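6.4 Left arm stops while holding a dish (fault 892)

Fault 892 is raised when the left gripper reports a load but the arm can't confirm that the dish is level. The left arm holds its position. The right arm stops taking new moves but stays powered.

CAUTION: The grippers stay under power during a 892 hold. Do not reach between the arms or pull on a held dish until both drives are off.

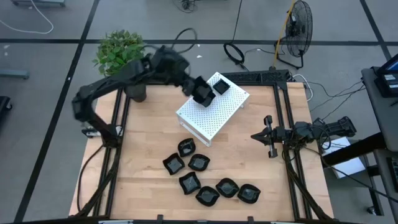 Clearing the Fault

A dish held at a tilt over the perforated platform must be taken out by hand. Do not press Resume to make the arm finish the placement. It can push the rim into the platform and bend a finger.

1. Press Pause on the Jirnard controller and wait for both arms to report Hold.
2. Support the dish from below with the platform tool, keeping your hands outside the frame.
3. Select Left Gripper, then Open Slow.
4. Lower the dish onto the tabletop and withdraw the tool.
5. Turn off both drives.
6. Check the left finger pads. Replace them if either one is worn through to the backing.
7. Turn the drives on and home the left arm first, then the right.
8. Run the level check with the gripper empty.

Note: Dishes already on the platform or the tabletop can stay where they are. The Eltby software locates them again after homing.

If the fault comes back within 3 placements, leave the drives off and check the wrist cable connector at the left arm. Log the fault with the arm side and the step it stopped on, and send the log to Irén Antal at Groltum service.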